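Shop and Laundry Notes: Can a Machine Do Your Chores Yet?

Updated April 22, 2024

Solveig Lindholm asked me whether she should hold off on replacing her help at the Grorkotholm laundry room, because surely robots will be doing it all in a year or two. My short reply was to fix the leaky hose and keep the help. The longer one follows, with laundry first, as it's the chore everyone asks me about.

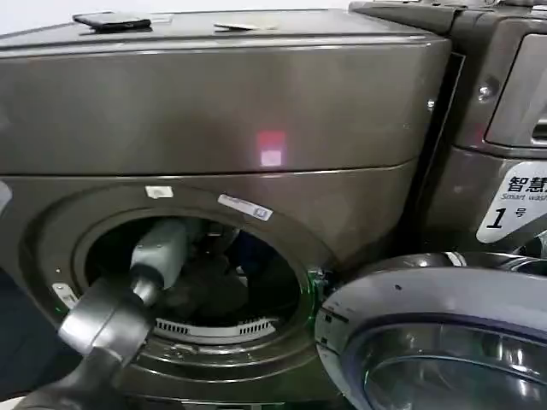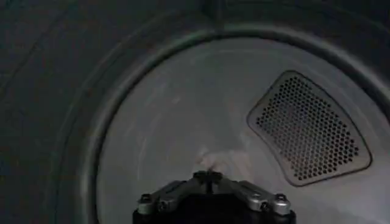
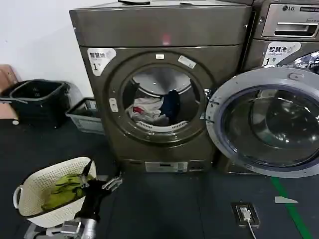

Laundry

Washing clothes was automated before I was born. What's left over is the handling, and the handling is miserable work for a machine. Getting an arm in through a round door is the easy part. A drum is dark inside, and cloth has no fixed shape. A sock stuck flat to the wall looks like the wall.

So when you watch one of these arms at a front loader, skip the moment where it picks up the shirt. Ask to see the last piece out. Ask who checks the drum afterward, and who opened the door. I have sat through a lot of demonstrations where a person did both.

Tips that hold whether the hands are yours or not:

Spin the empty drum a quarter turn by hand and look again. Small things ride up the side and stay there.

Run a finger around the rubber gasket. Coins, hair ties, baby socks.

Park the basket right under the door, and use one with a wide mouth. Wenceslao Lucero switched to wide baskets at Karkside and quit finding underwear on the floor.

Keep phones and cards off the top of the washer. A hard spin will walk them to the edge.

Wipe lint out of the dryer with a damp cloth. Dry cloths push it around.

Folding

I would not pay for this. Towels, maybe, if every towel is the same size and comes to the machine flat, and by then you've done most of the job. Fitted sheets, no. Hala Mahasneh wrote in to say I was too hard on folding machines last November, and that hers does dish towels fine. I believe her. She also feeds them in one at a time.

Sweeping and floors

The one household job where I'll give the machines some credit. A robot vacuum on a bare floor earns its keep. Pick up cords first, and anything with fringe. Empty the bin more often than the manual tells you. It still won't do stairs or corners, so keep the broom.

Dishes

You own a dishwashing robot already if you own a dishwasher. Loading it is the same story as the laundry: wet, slippery, every piece different. Scrape, don't rinse, and put the knives point down.

Around the shop

Sorting loose screws: a muffin tin and a magnet beat anything I've been shown. Alvar Haugen got a quote of $1,317 for an automatic sorter for the Gavley shop. He has 3 coffee cans of mixed hardware. He bought the muffin tin.

Sanding flat panels by machine arm makes sense if you have 500 of the same panel. Most of us have one, and it's a door.

Before you buy anything

Ask for an hour of it running with no cuts in the video. Ask what happens when it drops something. Find out what the service call costs and how far away the technician lives. If the seller wants to talk about next year's model, wait for next year.

Got a machine that does a chore start to finish without you in the room? Write in and tell me which chore. Idun Aasen is keeping the list and it is short.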